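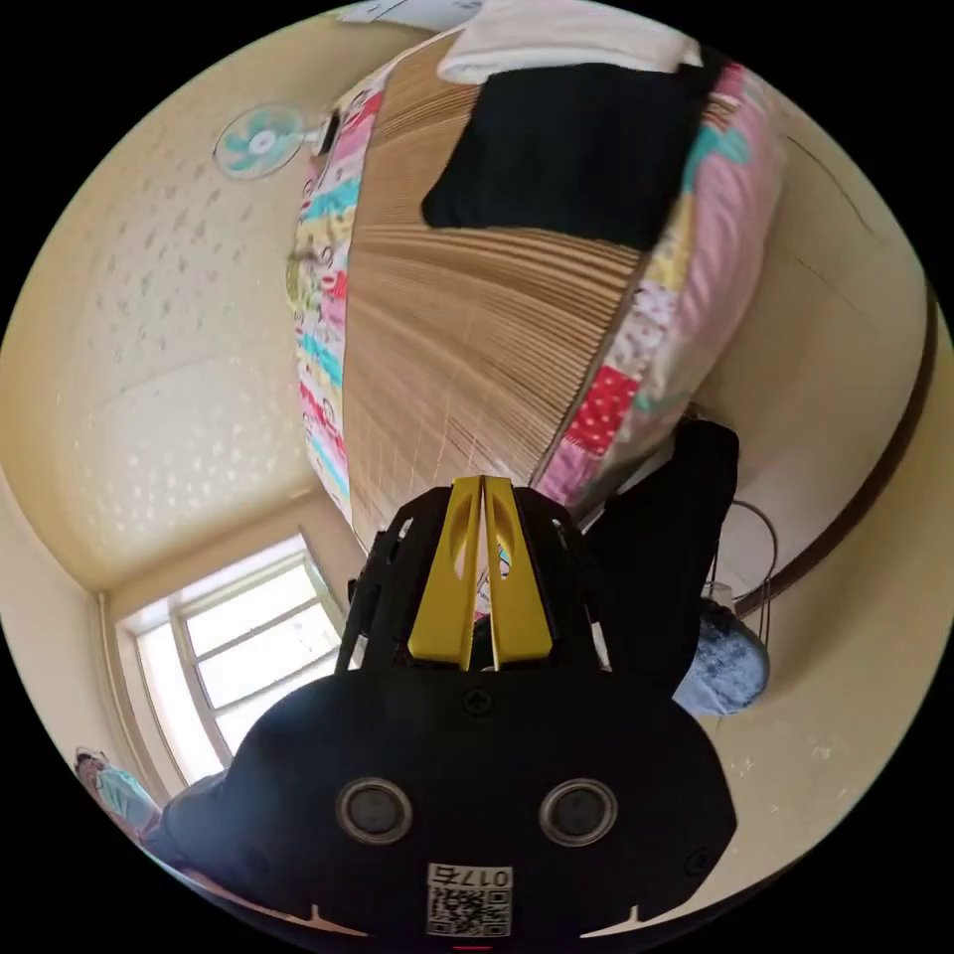 By Tyyne Huttunen

Life under the stones: a survey of the Skaren brook

Environmental Science project report, handed in May 14, 2023

Why I chose a brook

Most people in Sendcombe cross the Skaren without looking down. It runs under the road beside the bus shelter, in a stone channel you could nearly jump, and I had crossed it twice a day for years before I turned over a stone in it. There was a flat brown thing clinging to the underside with three tails and enormous gills, and that was it, I was gone. It was a mayfly nymph. I had no idea they lived there, or that they could spend a year or more as a nymph and then only a few days, sometimes only hours, as a flying adult.

My question was a simple one: does the life on the bed of the Skaren change between the spring and the place where it meets the river, and if it does, can I work out why? The brook is 2,680 metres long from end to end, measured on the map with a piece of cotton and then checked by walking it, so it was possible to cover the whole thing on foot in a morning (a long one, with wet socks).

The sites

I picked four sites. Site A is just below the spring, in rough grazing, where the water is cold and clear and the bottom is all stones and gravel. Site B is in the wood, with alders leaning over from both sides and a deep layer of leaves in the slack water. Site C is below the yard at Pistum, where cattle come down to drink and the banks are badly trodden. Site D is in the village itself, downstream of the road drain.

I had wanted a fifth site at the mouth but the mud there was over my wellingtons, and my teacher said no, quite firmly.
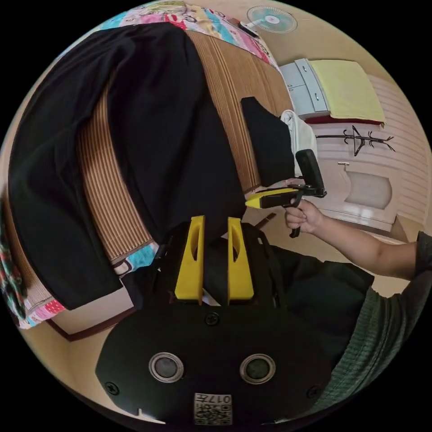
I sampled twice, once in November and once in spring, so that I could compare the seasons as well as the places. Spring was a lot more comfortable. In November the alder leaves had just come down and every net came up stuffed with them, so sorting Site B took the whole of an afternoon, and I still found a caddis larva in the tray the next day, walking about in its little tube of sand grains as if nothing had happened.

What I did

The method is called kick sampling and it is wonderfully low-tech. You stand in the stream facing downstream, hold the net on the bottom just in front of your boots, and shuffle your feet so that the animals are knocked loose and carried into the net. I kicked for 60 seconds at each spot, moving slowly upstream, and took 2 samples at every site on each visit. After kicking I also picked up a few large stones and rubbed them by hand in front of the net, because the flattened nymphs and the limpets hang on very tightly.

Each sample went into a white tray with a little stream water. I sorted with a teaspoon and a paintbrush and used a printed key to get each animal down to its family. I didn't try to go down to species, which needs a microscope and far more patience than I had. Everything was put back where it came from once it had been written down. Hanne Kokkonen from the year above kept the tally, held the stopwatch and checked my identifications, and she was right about the beetle larvae when I was wrong.

At each site I also measured the temperature, the width and depth, and the speed of the water, which I worked out by timing an orange over a measured ten metres. Oranges are ideal for this. They float low, so the wind doesn't push them, and you can see them from miles away.

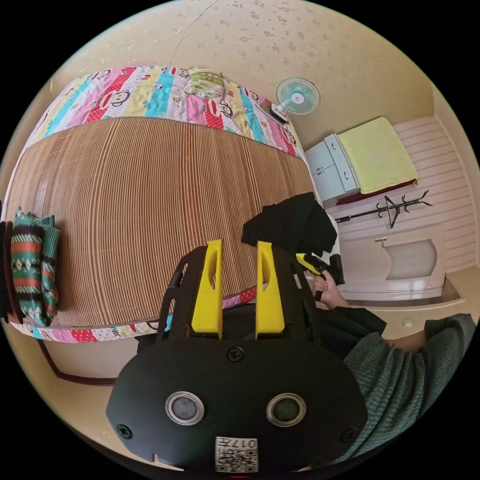

The results surprised me more than I had expected. Across both visits we recorded 1,123 animals, and freshwater shrimps were the commonest at three of the four sites. The exception was Site C, where the water hoglouse took over completely. Hoglice look like woodlice that have decided to go swimming, and they do well where there is a lot of rotting material and not much oxygen.

Stoneflies, which are among the fussiest animals in the stream, turned up at A and B and nowhere else. Mayflies were at all the sites, but the flat-bodied sort that started me off disappeared below the wood and only the small swimming kind carried on. Site D was better than I had guessed! I had written it off because of the road drain, and it had cased caddis, mayflies and even a bullhead, which glared at us from the tray until Hanne let it go.

My explanation is that the cattle and the muddy banks at Pistum are adding both silt and manure. Silt fills the gaps between the stones, so there is nowhere for the flat nymphs to live. By Site D the brook has run over two small weirs and a long stony stretch, and I think that gives it a chance to take in oxygen again. I can't prove this, as I had no oxygen meter, but the pattern was the same in both seasons.

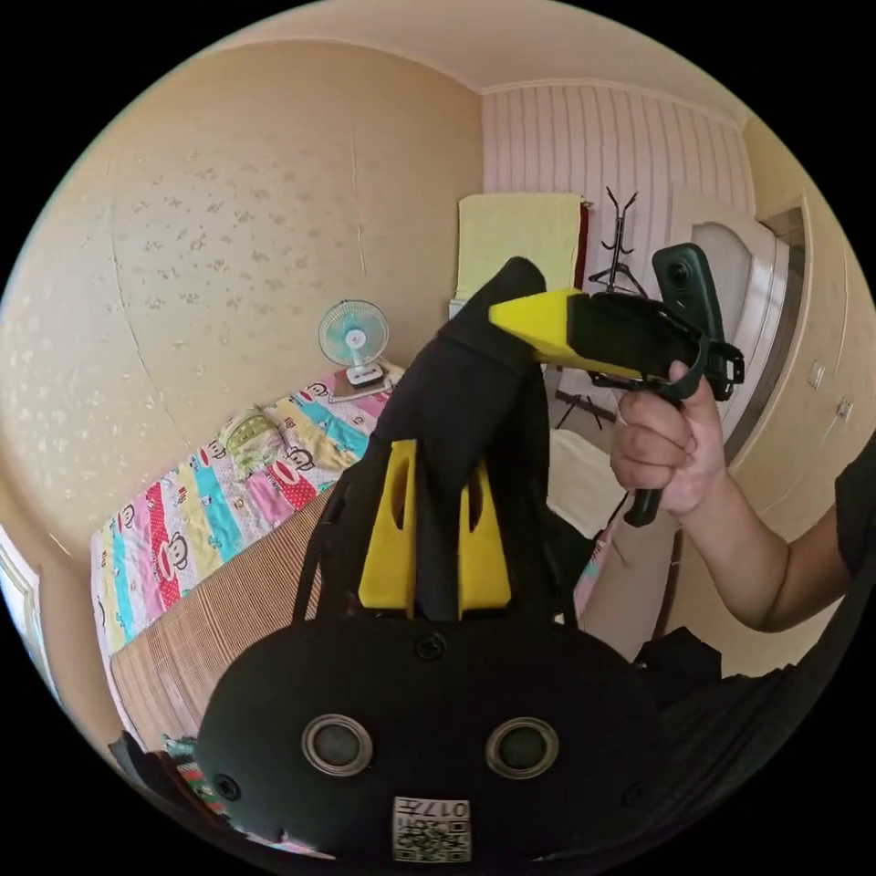

The thing I would change first is the way I handled the net. In November I clutched the pole in two fists and my samples were patchy, and my wrists ached all evening. By spring I had copied the grip of the right hand in the photo, fingers wrapped round the handle and the thumb resting on top, and the net stayed flat on the bottom even in the fast water at Site A. It does mean my two sets of samples weren't taken in quite the same way, and some of the rise in numbers between the seasons may come from that.

I would also like a third visit in high summer, when the water is low and warm, and an oxygen meter if the school can borrow one. The farmer at Pistum has asked to see the tables and was interested in the idea of a fenced drinking bay, so Site C is the one I most want to go back to. The full counts for each sample are in the appendix, with the leeches on their own page.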